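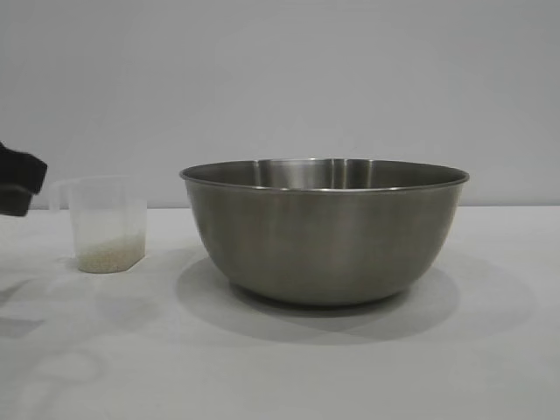

Measuring cup with uncooked rice, beside a steel mixing bowl.

Home | Courses | Handouts | Schedule | Contact

Kenddale College, Department of Sport and Exercise
Handout: Fueling the Quarterback in Preseason and on Game Day
Instructor: Mostafa Ait Ali

Purpose of this handout

This handout accompanies the second lecture in the unit on football. Students should read it before the practical session and bring a copy with them. The lecture on hydration is covered separately and is not repeated in these notes.

1. Demands of the position

A quarterback covers less ground in a game than a receiver or a defensive back, and the energy cost of the position is often underestimated for that reason. Much of the physical load comes in practice. During preseason camp a starter may throw up to 100 passes in a day, with footwork drills before and film study after. Meals are easily pushed aside when the schedule runs long.

The mental side of the position also deserves attention. Reading a defense, changing a play at the line and managing the clock all call for steady concentration. A player who reaches the fourth quarter having eaten poorly may still have arm strength but make slower decisions. Students should keep both parts of the job in mind when they plan meals for a player.

2. Carbohydrate as the main fuel

Football is played in short, hard efforts with rest between them. Efforts of this kind draw heavily on carbohydrate stored in the muscles. Rice, pasta, potatoes, bread and oats are all suitable sources, and the choice among them should follow the player's own habits. A player who has eaten rice at home since childhood should not be moved to pasta merely to match the team table.

Portions are to be planned from dry weight. Cooked weight changes with the amount of water taken up, and two cooks using the same recipe may produce quite different figures. Record the dry amount first, then the number of servings made from it.

3. Timing on game day

The main meal is normally served three hours before kickoff. It should be familiar, low in fat and modest in fiber. A smaller snack may follow in the locker room – a banana, toast or a plain rice cake is usually enough. New foods should be tried during practice weeks only.

Night games present a particular difficulty. The player has a full day to fill, and many either graze without a plan or eat very little. The staff should set a breakfast, a midday meal and the pregame meal in writing, and the player should have that plan the evening before.

4. Case for discussion

The Jusamitz team began its season with a 21-year-old backup promoted to starter. In camp he had skipped breakfast on most days and relied on a large dinner. By the October bye week he reported heavy legs late in games, and his completion rate in the second half had fallen well below that of the first. The staff added a breakfast and an afternoon snack and left his dinner unchanged.

Consider the following points before the session:

- What information is missing from the account above?
- Which other explanations for the drop in completions should the staff have examined?
- How would you introduce a change of diet to a new starter during the season?

5. Written work

Each student will prepare a two-day meal plan for a starting quarterback, covering one practice day and one game day. State kickoff time, meal times and dry weights. Plans should not exceed 2 pages. Work submitted without dry weights will be returned for correction.

Last updated: 20 April 2022

Related handouts
Hydration in Hot-Weather Camps
Recovery Meals After Road Games
Strength Work for the Throwing Shoulder
Practical Session: Kitchen Rules and Equipment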